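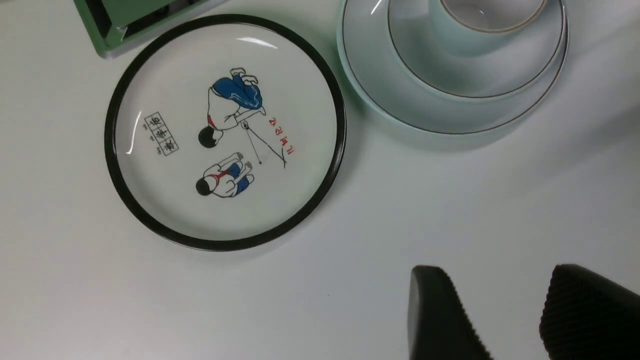 3.2 Collecting the tableware demonstrations

It is often said that wrist-camera demonstrations are cheap, and that a policy will sort out the rest once there are enough of them. We began this part of the study doubting the second claim and finished it doubting both. The tableware set holds 584 demonstrations, recorded over 49 sessions at the Ilholm site during August. Each is a single attempt by an operator to move one named item to a target place on the table, driven by hand through the Besnard control interface. Attempts in which the item was dropped, or in which the operator gave up, were kept and labelled as failures. Earlier work on the Cutetley set removed them, and we think this is one reason its reported success rates have been so hard to reproduce.

A session ran until the operator asked to stop. We had meant to fix the length in advance, but operators slowed down well before the planned end, and the late attempts were of a visibly different kind: shorter approaches, harder closing of the fingers, fewer corrections. Whether a learner should see such attempts is an open question. We kept them and recorded their position in the session, so that others can take them out. 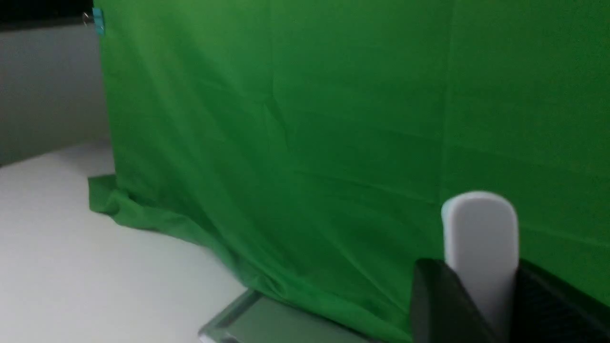 Manipulation Data Group, Ponesholm

3.3 Background and lighting

A plain green cloth is a common choice because it can be replaced afterwards with other backgrounds. The argument runs that a policy trained on many pasted-in kitchens will cope with a real one. We are not persuaded. Cloth hung by hand has creases, its colour changes from one part to the next, and glossy items pick up the green. Replacing the background leaves that tint on the object, where a network is free to use it as a cue. The wrist camera makes matters worse. As the arm moves, the cloth may fill most of the view at one moment and very little at another, so the share of pixels being replaced is itself tied to the stage of the task.

We therefore trained every model twice, once on the recordings as they stood and once with replaced backgrounds. Neither version was tuned further. The cloth was not ironed or stretched between sessions, and we made no attempt to match the light from one session to the next.

3.4 Choice and placing of items

Items were set out by the operator under a loose instruction to leave room for the fingers. This sounds harmless. In practice people leave room where they expect to need it, and the layout then gives away the intended grasp. A model may appear to have learned how to pick up a cup when it has learned that cups are placed where they are easy to pick up. To get some measure of this we had 70 layouts drawn up by a random procedure, with overlap and stacking allowed, and held them back for testing.

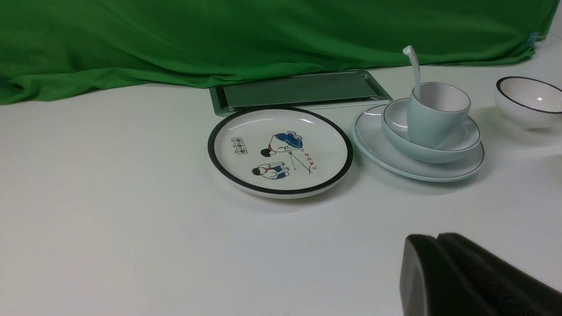 Figure 4. Tableware layout with overlapping and stacked items, seen from the wrist camera.

Stacked pieces were the main source of disagreement between labellers. If the instruction is to move the saucer, it is unclear whether the pieces resting on it should travel too. We let each operator decide and noted the choice, which means that identical instructions are paired with different outcomes in the data. Some readers will call this noise. We would say that the instruction was poor, and that most published sets contain the same fault without a note of it.

Printed decoration was a smaller worry. A plate with a bold picture on it is easy to tell from its neighbours, and a learner may come to rely on the print — something our test layouts cannot rule out, as they draw on the same pieces. Results on the held-back layouts should be read with this in mind.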